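Project report: Evaluation of the Byun hand-held gripper kit
Ayten Kahraman, Kagiso Ngubane, Necati Duman
Supervisor: Duygu Dursun

3. Product and setup

The Byun is a hand-held gripper with a camera on it, sold by Hanstead for recording manipulation tasks without a robot arm. The kit comes in a padded case with a charger, a spare set of pads and a printed quick start guide. The calibration steps are only in the online manual, which cost us most of an afternoon in September.

We used everyday objects on a table in an ordinary room. Each recording was one grasp, one lift and one placement. Two of us took turns with the tool and the third kept the log. 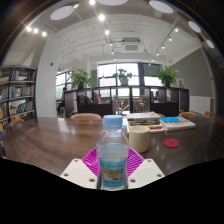
Figure 2. Plastic water bottle between the ribbed pads, seen from the tool's camera.

4. Results

We made 1,276 recordings. Of these, 7 could not be opened in the Fonness viewer and were left out. The first 500 were made with the default grip setting – we lowered it after that, as thin plastic bottles were being squeezed out of shape.

The wide view was useful for labeling, but bright windows and ceiling lights made some recordings harder to judge. Kagiso found the handle tiring after long sessions. Necati did not.

5. Open points

One pad clip came loose and was replaced from the spare set. We have asked Hanstead whether clips can be ordered separately and are waiting for a reply.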